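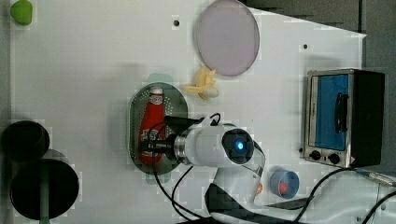 The cookout issue, or how to feed a crowd without losing your mind

5/9/25

Hello again, everybody! It finally feels like grill weather in Dendton and I have had cookouts on the brain all week, so this is a long one. Get yourself a glass of something.

A lot of you wrote in after the last letter asking how I plan food for a big backyard crowd. The short version is that I plan badly, then I panic, then my neighbor Dalal Issa comes over with a notebook and fixes it. She ran a school kitchen for years and she can look at a guest list and tell you how many pounds of potatoes you need before you've found a pen. Last May I had up to 80 people coming through my yard over one long afternoon, and I would have bought enough hot dogs for the entire county if she hadn't taken the cart away from me.

So most of what follows is hers, with my own mistakes sprinkled in.

Start with the toppings

I used to start with the meat. Everybody does. Dalal starts with the stuff that goes on top, and once I tried it her way I never went back. Decide what you want on the toppings table first and the rest of the menu gets a whole lot easier to pick. If you've got good pickled onions, slaw and a sharp mustard, you want plain sausages and soft rolls and you're pretty much done. If all you have is ketchup and mustard then the burgers had better be good on their own.

And please, buy real ketchup and plenty of it. I went through a homemade ketchup phase (my sister still brings it up) and I cooked down a whole mountain of tomatoes with cloves and brown sugar, and it tasted like a Christmas candle. The kids wouldn't touch it. One very polite uncle had two spoonfuls and then asked where the red bottle was. Squeeze bottles are the way to go with kids around, and put one at each end of the table or you'll get a line.

Mayonnaise is the one I fuss over. I set out a small bowl at a time and keep the jar inside in the fridge, and I swap the bowl for a clean one when it starts looking tired. Same for anything creamy. In real heat I don't leave it out longer than an hour. Nestle the bowl in a bigger bowl of ice and it looks fancy too!

My quick relish, since you asked

Chop a couple of cucumbers, half a sweet onion and one red pepper, all pretty small. Salt them and let them sit in a strainer while you do something else. Squeeze out the water with your hands. Stir in cider vinegar, a good spoonful of sugar, some mustard seed and a pinch of celery seed. Leave it in the fridge overnight and taste it in the morning. It usually wants more sugar. My mother-in-law adds chopped mint and I have to say it's very nice with lamb.

How much to buy

Dalal's rule for burgers is one and a half per grown-up and one per kid, and then you round down, which makes me nervous every single time. Last year we cooked 69 patties and had four left over at the end. I ate them for lunch until I was sick of looking at them.

Buns are another matter. Buy extra. Somebody drops a bag, somebody sets a cooler on a bag, a toddler takes one bite out of each of six buns. I get mine from Tefera, the bakery over by the post office, and they'll slice them for you if you call the day before. The seeded ones go first and they do not hold any back, so don't dawdle.

For potato salad, figure on a big scoop per person and don't make it so early that it dries out. I boil the potatoes whole in their skins the night before, peel them while they're still warm enough to slip, and splash them with vinegar right away. The dressing goes on in the morning. Nizar Chamoun wrote in to say he uses pickle brine in place of the vinegar, and I tried it, and Nizar, you were right, I'm switching.

Corn is easy. One ear each, cut in half, and you'll have people coming back for the other half. Soak it in the husk and throw it on the grill while the coals are settling down. I've stopped putting out those little corn holders because I find them in the lawn in October with my bare feet.
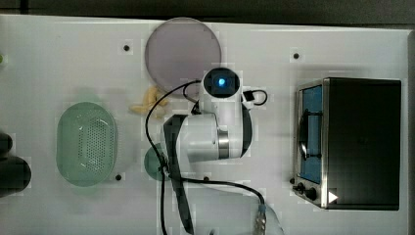
Setting up the yard

Two tables, always. Food on one, drinks on the other, and put them as far apart as your yard allows. When they're together everyone stands right there chatting with a full plate and no one behind them can reach the lemonade. I put mine by the fence, under the maple, and I put the trash cans halfway between.

I've gone off tablecloths outside. They blow up into the coleslaw. A plain white table you can wipe down is all you need, and if you want it pretty then pick some lilacs (they should be about ready!) and stick them in a heavy jar that won't tip.

Trays with a rim are your best friend for carrying things in and out. Load the bottles into one, the napkins and forks into another, and you can clear the whole business in two trips if it starts to rain. I learned that one the wet way, running across the grass with a mustard in each armpit.

The grill itself

Light it sooner than you think. I'm on charcoal and I'm stubborn about it, and I still catch myself dumping the coals when the first guests are already pulling up on Solberg Street and asking what smells so good. Nothing smells good yet. That's lighter paper.

Leave one side of the grill with no coals under it. Anything that flares up or cooks too fast gets scooted over there, and it's a handy place to keep a batch warm while you flip the next. Keep a clean platter for the cooked meat and don't let anybody help you by putting it back on the raw one. I use a blue one for raw and a white one for cooked and I still get helped.

A thermometer is worth the money. Burgers should be 160 in the middle, chicken 165, and if you stick it in from the side you'll get a better reading than poking down from the top.

Your mail

A reader asked what to do for the vegetarians besides a sad frozen patty. Halloumi! Slice it thick, brush it with oil, grill it till it has stripes, and put it in a bun with tomato and the relish from up top. Big flat mushrooms are good too if you salt them late. Cook those first, on the clean grill, before any meat goes near it.

Another one wanted to know if you can freeze leftover buns. Yes, sliced and bagged, and toast them straight from the freezer. They make very good garlic bread as well.

Next time I'll be writing about rhubarb, and I'd love your recipes, especially anything that isn't pie. Send them to the usual address and tell me if I can use your name. Now I've got to go see if we still own any tongs.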